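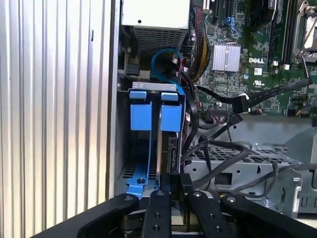

放課後の分解ロボットは何を学んでいるのか
スキルクネス工科カレッジの部活動「コス」を訪ねて

木曜の午後四時半、スキルクネス工科カレッジの実習棟に着いたとき、私はあまり機嫌がよくなかった。学生ロボットの取材はこれまでに何度もしている。たいていは顧問の先生が社会課題の話から始め、学生が緊張した顔でスライドをめくり、最後にロボットが何かを持ち上げて拍手になる。拍手の前に何回落としたのかは、こちらから訊かないと出てこない。

今回の相手は「コス」という部で、使わなくなったデスクトップパソコンをロボットアームで分解する課題に取り組んでいる。目標は春にエヴィヴベルグで開かれる学生競技会だ。ケースを開けた状態のパソコンから、指定された部品を外して所定の場所に置く。部品を壊せば減点、人が手を出せばその回は無効になる。発足から2年の若い部で、前回の競技会は予選で敗れている。

案内してくれた部長のルムトゥリエ・ホジッチは、挨拶もそこそこに部の紹介冊子を差し出した。表紙に「電子ごみゼロの未来へ」とある。私が眉を上げたのが分かったのだろう。

「それは学校の広報がつけた題です。部員は誰もそう呼んでいません」

では部員は何と呼んでいるのかと訊くと、「ディスク抜き」だという。そちらのほうがずっといい。

実際、やっていることはディスク抜きである。青い樹脂のキャリアに収まったハードディスクがあり、それをつまみ、ロックを外し、引き出す。人間なら手元を見なくてもできる。パソコンの修理をかじった人なら、おそらく電話をしながらでもできる。ところがロボットの指にとって、ケースの内側はひどく入り組んだ場所だ。板金の縁があり、ケーブルが横切り、目当ての部品はその奥にある。まっすぐ下りればいいというものではない。

制御を受け持つドゥシャン・ゲオルギエフは、競技会の規則書を机に広げて説明してくれた。点の大半は「外す」ことに割り当てられ、「丁寧に置く」ことへの配点は小さい。つまり規則だけを読めば、多少乱暴でも速く抜くチームが勝つ。実際のリサイクル現場で同じことをしたら困るのではないか、と私は言った。

「困ります」と彼はあっさり認めた。「でも競技会は競技会なので。うちは置くところまで練習していますけど、それで勝てるとは思っていません」

この率直さには好感を持った。ただ、好感を持ったからといって疑いが晴れるわけではない。部の募集ポスターには「産業界が求める即戦力の技術」という文句が大きく刷られている。即戦力とは何のことだろう。同じ型のケースを同じ台の上に寝かせ、同じ照明の下で分解することが、どの職場で求められているのか。

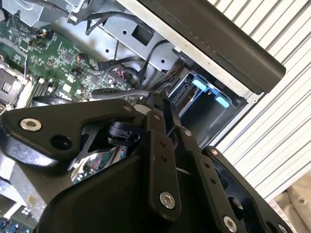 成功率という数字の読み方

部の壁には練習記録が貼ってある。直近の集計は、204回の試行のうち成功174回。八割五分を超えている。学校のウェブサイトにもこの数字が載っていて、取材の申し込みをしたとき、広報担当者からも真っ先に知らされた。

ところが記録用紙の原本を見せてもらうと、話はもう少し込み入ってくる。まず「成功」の定義が途中で変わっている。初めのうちはディスクがキャリアごとベイから出れば成功だった。後半からは、出したあと台に置くまでが成功になった。集計では両方が足されている。次に、開始位置がある。多くの試行で、アームはベイのすぐ近くから動き始めている。離れた位置から始めた試行は欄外に小さく印がついているだけで、別に集計されていない。

記録を管理しているエルミラ・リスティッチは二年生で、部員の中でいちばん口数が少ない。私が欄外の印を指さすと、彼女は別のファイルを出してきた。離れた位置から始めた回だけを抜き出し、手書きで表にしてある。成功率は明らかに低い。

「先生には見せました。ウェブのほうは、前の数字のままです」

なぜ更新しないのかと訊いても、彼女は肩をすくめるだけだった。訊く相手が違うのは私にも分かっていた。後日、広報担当者に同じことを尋ねたが、返ってきたのは「最新の情報に順次更新してまいります」という一文だった。本稿の締め切りの時点で、ページは変わっていない。

学生のロボット活動を取り上げる記事の多くは、こういう数字をそのまま写して終わる。書き手が怠けているというより、数字を疑うと学生を疑っているように見えるのが嫌なのだと思う。私も嫌である。けれどもエルミラの手書きの表のほうが、ウェブの数字よりはるかに出来がよかった。条件を分け、分けた理由を書き、失敗した回には一行ずつ所見がついている。「指が板金に触れた」「キャリアが傾いた」「原因不明、翌日再現せず」。広報が売り込むべきものがあるとすれば、この表だろう。

もう一つ気になる数字がある。冊子には、部がこれまでにためた操作データが3220件と書かれている。人間がアームを遠隔で動かし、そのときの手首のカメラの映像と関節の動きを一緒に記録したものだ。これを学習させて自動で動かすのが部の方針だという。

件数は多く見える。しかしその大部分は、ごく少数の部員が、同じ型のケースに対して取ったものだ。操作の癖もそのまま入っている。ドゥシャンは自分が操作した記録を再生しながら、「ここで必ず一回止まるんです、僕は」と言った。近づいて、止まり、少し上げて、また下ろす。考えるときの間である。学習後のロボットも同じところで止まるようになったそうだ。ロボットは何も考えていないのに、である。部員たちはこれを笑い話にしていたが、私には、この日聞いた中でいちばん教育的な話に思えた。

お金と台の話
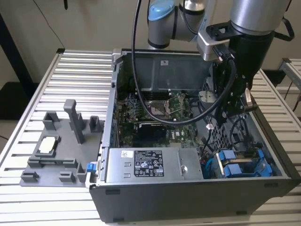
部の設備はほとんどがトロークウッド社の寄付による。地元の中堅企業で、産業用の搬送装置を作っている。アルミの作業台も、アームも、年ごとの消耗品費も同社が持つ。その見返りに、部の発表資料には社名が入り、三年生の何人かは夏に同社で実習をする。

企業の支援がなければ、地方の学校の部活動が本物のアームに触れる機会などまずない。それは認める。ただし、支援の中身を見ていくと偏りがはっきりしている。出るのは物の費用で、人の費用は出ない。顧問のサルヴァドル・ゴディーニョは機械科の教員で、授業を週に目いっぱい持ったうえで部を見ている。部活動の手当は、隣のバレーボール部の顧問と同額だそうだ。

「故障したら部品は翌週に届きます。故障の原因を調べる時間は届きません」とゴディーニョは言った。

彼は冊子の表紙にも、ポスターの文句にも賛成していない。それでも反対を押し通さなかったのは、入部希望者が減るのが怖かったからだという。電子ごみと書けば、機械に興味のない生徒も覗きに来る。覗きに来た生徒のうち何人かは残る。私はこの理屈が好きになれないが、教室で人数を数えなければならない人に向かって、記者がきれいごとを言うのも違う気がした。

固定用の治具は、部員が3Dプリンターで作っている。灰色の板の上に支柱や受けが立っていて、外した部品をそこに置く。受けの高さを少し変えるだけで置きやすさが変わるらしく、棚には使われなくなった旧版がいくつも積まれていた。設計したのはホジッチで、どの版がなぜ駄目だったかを淀みなく話す。こちらの質問が追いつかないほどだった。受けの縁が立ちすぎていて、斜めに入ると引っかかる。では縁を寝かせればいいかというと、今度は置いたあとで部品が動く。その中間を探すのに一学期の大半を使った、と彼女は言う。

一学期である。その時間をほかのことに使えたのではないか、と私は考えてしまう。電気回路の基礎でも、英語でも、あるいは寝ることでもいい。同じ問いを卒業生のヴィオリカ・パパドプロスにぶつけてみた。彼女は部の初代の部員で、いまは病院の検査機器を保守する会社に勤めている。

「ロボットは仕事で一度も使っていません」と彼女は電話口で言った。「役に立っているかと訊かれたら、半分は嘘になります。ただ、ケースを開けて、最初に何も触らないでいられるようになりました。先輩の技師にそこだけは褒められます」

何も触らないでいられる、とはどういうことか。説明を求めると、ケーブルがどこから来てどこへ行くかを目で追い終わるまで手を入れない、という意味だった。部でロボットの経路を決めるとき、さんざんやらされたのだそうだ。 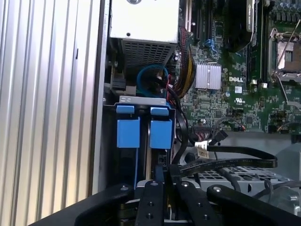 この「目で追う」訓練は、いまも部に残っている。練習の初めに、部員はモニターに手首のカメラの映像を出し、アームを動かさずに、どれがじゃまになりそうかを言い合う。私も加わってみて、最初の答えを外した。真っ先に目が行ったのは、赤や黄や黒の線をまとめた太い電源の束だった。部員たちが気にしていたのは、手前を横に這う平たい黒いケーブルのほうである。白い札がついているので位置をつかみやすく、曲がり具合が前回と違えばすぐ分かるという。しかも灰色の金具から下がった青いタブに近い。色の派手なものから見てしまうのは初心者の癖だとエルミラに言われ、返す言葉がなかった。

では、この訓練にロボットは必要なのか。モニターと古いパソコンがあれば足りるのではないか。私がそう訊いたとき、部員の間で意見が割れた。ドゥシャンは必要だと言う。自分の手なら、途中でまずいと感じて無意識に避けてしまう。ロボットはこちらが見落としたものにそのままぶつかるので、見落としがあったと分かる。ホジッチは、半分の時間は手でやったほうがいいという意見だった。新入部員の中には、ねじを自分で回したことがないままアームを動かしている子がいる、と彼女は言う。あれはまずい。

ゴディーニョはこのやり取りを黙って聞いていて、来年度は手作業の時間を増やすつもりだと後で私に話した。ただ、トロークウッド社への報告書にはアームの稼働時間を書く欄がある。手で分解した時間を書く欄はない。欄を増やしてもらうよう頼むのかと訊くと、「頼んではみます」という返事だった。声の調子からすると、あまり期待はしていないようだった。

私はこの部を、学校の冊子が言うような意味では評価できない。ここで育つのが即戦力かどうかは疑わしく、パソコンを一台ずつ時間をかけて開くことで電子ごみが目に見えて減るとも思えない。成功率は条件を分けて公表するべきで、それは学生の仕事というより学校の仕事だろう。競技会の配点にも注文がある。置き方をもっと重く見なければ、治具に一学期をかけるようなチームは報われない。

一方で、エルミラの表は今後も見せてもらいたいと頼んでおいた。彼女は少し考えて、エヴィヴベルグから帰ったら送ると言った。予選で落ちても送るか、と念を押すと、落ちたほうが書くことが多いので、と答えてファイルを棚に戻した。

部室を出たのは七時過ぎだった。廊下まで、次にアームをどこから始めるかで揉めている声が聞こえていた。ホジッチは離れた位置から、ドゥシャンはいつもの位置からと言って譲らない。欄外に印をつける係のエルミラは、まだ何も言っていなかった。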